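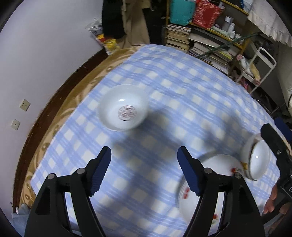 Okay, so, getting to Stonthorpe. Most people come up by train, and I tell everyone to sit on the left, because for the last 40 minutes you get the lake the whole way (the right side gets a quarry). From the station it's a short walk uphill to the guesthouses, and breakfast at ours was my favorite part of every day. Picture a round table with a blue-and-white checkered tablecloth, a bit of golden-brown satin peeking out from under it, and Bimla Jaiswal asking if you want more before you've swallowed. You will want more!

(Pause here, get the map up, ask who has been to the lake.)

**Where to stay**

- Bimla's place: 4 rooms, book early for July
- The Vishwakarma lodge, bigger, better showers, no view to speak of
- Camping at the north end. I did it once. Bring real tent pegs, the ground is mostly stones

**The walk to Tratlow**

This is the one I want to sell you on. You climb 800 meters from the village, and the first hour is plain hard work, all steps. Then the trees stop and you're on this wide grassy shoulder with the wind trying to take your hat. Ajith Palaniappan came with me the second time and he lay down flat in the grass and refused to move until he'd had a sandwich, so we lost a good chunk of the morning, and I'd happily lose it again.

Start by 6 a.m. if you can. Clouds come in after lunch and the top path gets hard to follow. Kamlesh Nishad guides up there most of the summer; ask for him at the post office.

(Tell the wrong-bus story only if we're on time. Keep it under 2 minutes, Shalini!)

**Money and odds and ends**

Cash for the village, cards are fine at the lodge. The last bus down is earlier than the sign says, so check with the driver. Pack a warm layer even in summer, and something to read for the evenings.

Questions next, then Babita Semwal has the sign-up sheet for the fall trip by the door.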